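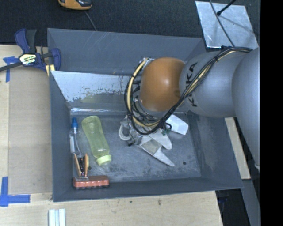
The Trial Month

By the time Maricel Catacutan had found her reading glasses and got the kettle on, the arm had been at its bin for most of the morning, and Rommel from Atska was leaning on the bench as though he had been born there.

"It's the Reltus package," he said, "arm, gripper, all the thinking behind it, 794 a month, and if you don't like it we come and take it away again."

Maricel said that was kind of him. She had sorted returns at Bautista's for so long that she could tell a clear bottle from its rattle, and she was fond of the blue-capped ones (her mother had kept holy water in something very like that). She watched the pale fingers go in among the things at the bottom, and found she was holding her breath for them, poor fingers!

"What does it do about the cord?" she asked. "The white one, in the crinkly bag. I always hated those."

"It thinks about it," said Rommel.

"Well, so did I."

He laughed, and she poured him a tea, and one for Janelle in the office, who had the form for the second month under her elbow and hadn't yet signed it. They stood and drank, the two of them, and Maricel told him about the winter of the 2062 umbrellas, which took up to ten minutes if you told it properly, and she did.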